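右グリッパだけ開閉が遅れる → 実機再生でテーブルに突っ込みました

ロボット・自動化 > トラブル相談
タグ:ハンドグリッパ、データ収集、時刻ずれ、非常停止

1:テーブルの民
初めてスレ立てます。長いです、すみません。

うちのチーム、Sketanoっていう卓上片付けのプロジェクトをやってまして、手持ちグリッパのMerixを両手に持って人間がお手本を録る→学習→双腕の実機に流す、という流れです。で、先週の水曜にやらかしました。実機の右手がペットボトルをつかみきる前に持ち上げ動作に入って、ボトルを弾いて、そのまま戻りの軌道で指先がテーブルの天板にゴンと行きました。非常停止を押したのは私です。けが人なし。右の指が片方、根元から欠けました。

最初は方策がへぼいだけだろうと思ってたんですよ。ボトルは前から苦手だったし。でも念のため、学習を通さずにお手本の軌道をそのまま再生してみたら、同じことが起きたんです。人間がちゃんとつかんだはずの軌道で、ですよ。これはデータが腐ってるなと。

収録はこんな感じで、オフィスの一角に白い丸テーブルを置いてやってます。つかむ物は青い袋とか、横倒しのペットボトルとか、そのへんにある物をざらっと載せるだけ。難しい治具とかは何もないです。 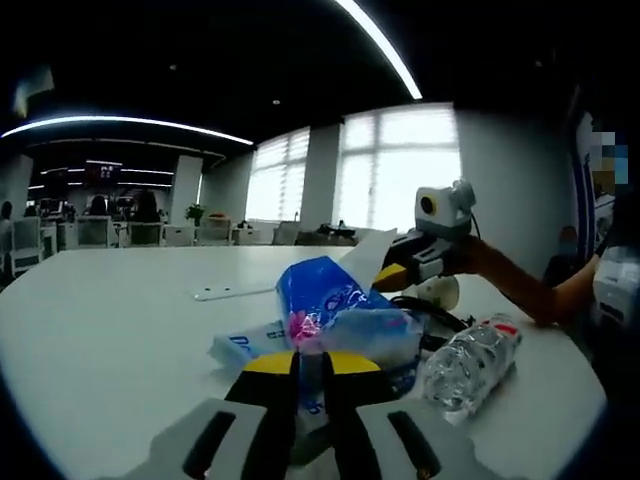
■ 再生したときの症状
・左はまったく問題なし
・右は、手先の位置は合っているのに指の閉じだけが遅れる
・遅れはログを重ねて測ったら300ミリ秒。毎回ほぼ同じで、だんだん増える感じではない
・遅れるエピソードと遅れないエピソードがある

■ やったこと
・Merixの電源入れ直し
・左右の本体を入れ替え(遅れは出なくなったけど、たまたまかも)
・収録ソフトのZimthorpeを入れ直し
・代理店のZaidiに問い合わせ(返事待ち)

今のデータセットが全部で200本あるんですが、これ全部捨てるしかないんでしょうか。腕がパンパンになるまで録ったので、泣きそうです。似た症状に当たった人いませんか?

2:ohagi_motor
けががなくてよかった。指は消耗品なんで、まあ。

で、一定の遅れなら時計のずれでしょう。だんだん増えるならクロックのドリフト、一定ならオフセット。グリッパの開度とカメラ画像の時刻が別々に打たれてるとしたら、どっちかの原点がどこかで飛んでます。遅れるやつと遅れないやつは、収録順に並べたらどうなってますか? バラバラ? それとも途中から?

3:ひだまり旋盤
私は機械側を疑いますね。開度センサのところに粉とかゴミが噛んで、閉じはじめが渋くなってるんじゃないですか。うち、前に別メーカーの手持ちのやつで、引き金を握っても指が動き出すまでに遊びがあって、人間のほうが無意識に早めに握って合わせちゃってたことがありました。収録してる本人はまるで気づかない。怖いですよ。

あと逆光。写真の奥、窓がけっこう明るいですよね。あれだけ明るいと露出が引っ張られて、画像側の処理がもたつくこともあると思います。ブラインドは下りてるみたいだけど。

4:テーブルの民
>>2
並べました! 途中からです!! きれいに分かれました。前半は全部正常で、あるところから後ろ108本が全部遅れてます。間に正常なのは一本もまざってません。なんで最初にこれをやらなかったんだ私は……。

>>3
指の遊びは見ました。手で動かすぶんには左右で差は感じないです。あくまで手の感覚ですけど。逆光は、手先の位置は合ってるので違うかなあと思ってます。でも窓は前から気になってて、午後はかなりまぶしいんですよね。

5:ohagi_motor
ほら時計だ。境目のところで何がありました? 昼休み、再起動、電池交換、なんでもいいから書き出してみて。

6:ねじれケーブル
通りすがりですが、テーブルの上を黒いケーブルが横切ってるのが気になって仕方ないです。あれ、動かしてる最中に引っかけません? うちは卓上にケーブルを這わせてた頃、一日に何度もコネクタが抜けかけて、そのたびに認識し直しが走ってました。画面上はちゃんと復帰してるので、誰も録り直さないんですよ。

境目の時刻のシステムログにUSBの切断と再接続が残ってないか、見てみてください。

7:テーブルの民
>>6
今からログ見てきます。ちょっとドキドキしてる。

8:salt_lake_arm
空気読まずに安全の話をしますけど、原因がデータでも時計でも、再生で天板に当たるのは別の問題だと思います。軌道が間違ってたら机に刺さる、という構成で動かしてるのがまずい。手先の高さに下限を入れてなかったんですか? 接触力での停止は?

それと非常停止を「押したのは私」とありますけど、天板に当たってから押したんですよね。つまり間に合ってない。人が押す前提で組んでると、次は指じゃ済まないかもしれませんよ。

9:ひだまり旋盤
>>8
言ってることは正しいけど、相談してる人にその順番で言わなくてもよくない? まず困ってるのはデータの話でしょ。

10:salt_lake_arm
>>9
順番の話をするなら安全が先です。データは後からでも直せる。手は直せない。

11:ohagi_motor
けんかしないで。どっちも要る話なんで。

12:テーブルの民
戻りました。ありました……。

境目の直前に、右グリッパ側のUSB切断と再接続が一回だけ記録されてました。昼過ぎです。収録担当に聞いたら「そういえば一回引っかけたけど、すぐ緑に戻ったからそのまま続けた」とのことでした。うん、画面の表示は緑に戻るんです。私もたぶん同じことをします。

>>8
ごもっともです。弁解になっちゃいますが、高さの下限は入れてました。入れてたんですけど、指を新しい長めのやつに替えたときに、オフセットを更新してなかったです。なので手首の位置としては下限を守ってるのに指先は天板に届く、という状態でした。接触力での停止は、ボトルをつかむときに誤作動するからと感度を落としてました。落としたのは私です。

それと、再生中に同僚がテーブルのそばに立って見てました。書くか迷ったんですけど、書いておきます。

13:salt_lake_arm
書いてくれてありがとうございます。きつい言い方をしてすみません。うちも昔、そばに立って見てた側が私だったので、つい。

長い指への交換とオフセットは、設定を一つのファイルにまとめて、指の種類を選ばないと起動しないようにするのが楽です。人の記憶に頼るとまた抜けます。感度のほうは、つかむ区間だけ緩めて、移動と下降の区間は元に戻すのがいいと思いますよ。

14:ねじれケーブル
よっしゃ当たった! いや喜ぶところじゃないか。

Zimthorpeは使ったことないんですが、再接続したときに開度側の時刻の原点だけ打ち直して、カメラ側はそのまま、みたいな動きをしてるんじゃないですかね。それならオフセット一定で、境目から後ろが全部やられるのも説明がつきます。

15:kurage_ROS
横から失礼。>>14の説、たぶん半分だけ合ってると思います。原点の打ち直しだけなら、ずれ量は引っかけるたびに違うはずで、今回がたまたま300だっただけ、ということになりますよね。私が見たことがあるのは、再接続のあとバッファに古い値が溜まったまま、ずっとその分だけ遅れて読み続けるパターン。こっちも遅れは一定になります。

見分け方は簡単で、わざと何回か抜き差しして、ずれが毎回同じならバッファ、ばらつくなら原点。

16:ohagi_motor
バッファ説は、毎回満杯まで溜まるならって条件つきだよね。溜まり方が中途半端なら、それもばらつくでしょ。

17:kurage_ROS
>>16
あ、そうか。満杯になるまで時間がかかるサイズだと区別できないですね。じゃあ生のパケットに機器側の通し番号が入ってないか見るのが早いか。

18:テーブルの民
わざと抜き差し、やってみました。机の前で一人で抜いたり挿したりしてて、後ろの席の人にすごい目で見られました。

結果、毎回同じです。300ミリ秒。左に付け替えても出ます。つまり右の本体が悪いんじゃなくて、その日引っかけたのが右だっただけでした。本体の入れ替えで直ったように見えたのも、入れ替えのときにソフトごと起動し直したからっぽい。

ひだまり旋盤さんの「人間が合わせちゃう」説も気になったので、開度と動画をコマ送りで見比べたんですが、動画の中の指はちゃんとボトルに触れたところで閉じてました。記録された数値だけが後から来てます。

19:ひだまり旋盤
じゃあ私の機械説ははずれですね。了解です。でもコマ送りで確認できるって、それ自体いいチェックになりますよ。収録の頭で毎回、指をパチパチッと二回閉じるようにしておけば、映像と数値のずれがその場でわかる。映画のカチンコみたいなもんです。うちは今でもやってます。

20:ねじれケーブル
カチンコいいな。今度まねします。

でもケーブルもなんとかして! テーブルの上を通さないで、腕に沿わせて肩から後ろに逃がすだけで全然違いますよ。面ファスナーで二か所くらい留めれば十分。

21:umi_no_soko
肩から逃がすの、うちでは不評でした。長時間だと首が凝るし、肘を曲げるときに突っ張って動きが変になる。お手本の動きが変になったら本末転倒なので、天井から吊るほうが好きです。

22:ねじれケーブル
>>21
天井から吊れる部屋ばっかりじゃないんですよ……。うちは賃貸で穴も開けられないし。突っ張るのは留める位置が悪いだけだと思う。肘の外側を通さないと。

23:umi_no_soko
>>22
外側でも突っ張りましたけどね。まあ体格もあるのかな。三脚を伸ばして上から垂らす手もありますよ、カメラに映り込むのが嫌だけど。

24:テーブルの民
Zaidiから返事来ました! 要約すると、

1.再接続時の動作は把握していなかった、ログを送ってほしい
2.当面は、切断が起きたらそのセッションを閉じて起動し直してほしい
3.すでに録ったデータの補正については保証できない

とのこと。対応は丁寧でした。ログは送りました。

で、捨てるか補正するかで社内が割れてます。ずれが一定なら開度の時刻を前にずらせば使えるはず、というのが私。もう一人は、一度疑わしくなったデータで実機を動かしたくない派です。みなさんならどうします?

25:ohagi_motor
補正して使う。ずれの量がわかってて、動画で裏も取れるんだから捨てる理由がない。

26:salt_lake_arm
私は捨てます。録り直しは腕が疲れるだけで済むので。どうしても使うなら、一本ずつ動画と合わせて確認してから。全体に同じ値を引いて終わりにするのは反対です。録ってる間にもう一回抜けかけた可能性、ログに出ないレベルのやつもありますよね。

27:kurage_ROS
間を取って、補正したものは学習には入れるけど、再生での動作確認には使わない、とか。ずれがちょっと残ってても、学習なら多少はならされるし。

28:salt_lake_arm
>>27
ならされるかなあ。つかむタイミングってそこが一番効くところなので、私は逆だと思いますけど。まあここは好みが出ますね。

29:テーブルの民
ありがとうございます。結局、108本を全部補正したうえで、一本ずつ動画と突き合わせることにしました。地獄の作業でした。指が閉じるコマを探して、グラフの立ち上がりと見比べて、また次、っていう。途中から夢に出ました。

結果、28本は捨てました。理由はいろいろで、つかむ瞬間に物の陰になって指が見えないとか、補正してもしっくり来ないとか。あやしいと思ったら捨てる、で割り切りました。残りは使います。捨てたぶんは録り直します。

実機のほうは、
・指の種類を選ばないと起動しないようにした(>>13さんのまるパクリです)
・移動と下降では接触の感度を元に戻した
・補正データの最初の再生は、テーブルを外して、速度を落として、人は離れて
という形で再開しました。テーブルなしで空中をつかむロボット、だいぶ間抜けで和みました。

ケーブルは三脚から吊ってみてます。肩も試したんですが、私は首に来ました。ねじれケーブルさんごめんなさい!

30:ねじれケーブル
裏切られた。でも直ってよかったです。

31:ひだまり旋盤
おつかれさまでした。カチンコは入れました?

32:テーブルの民
>>31
入れました! 収録の頭でパチパチ二回。終わりにも二回入れてます。途中で抜けたら頭だけだとわからないので。担当者には「儀式」って呼ばれてます。

欠けた指は予備がもうなくて、注文中です。それまで右だけ短い指なので、設定もちゃんと短いほうを選んでます。ちゃんと。

33:kurage_ROS
終わりにも入れるのは賢い。うちもそうします。ちなみにパケットの通し番号、見ました? 原点なのかバッファなのか、まだ気になってて。

34:テーブルの民
>>33
まだです、すみません! Zaidiの調査結果が来たらここに貼りますね。スレは開けたままにしておきます。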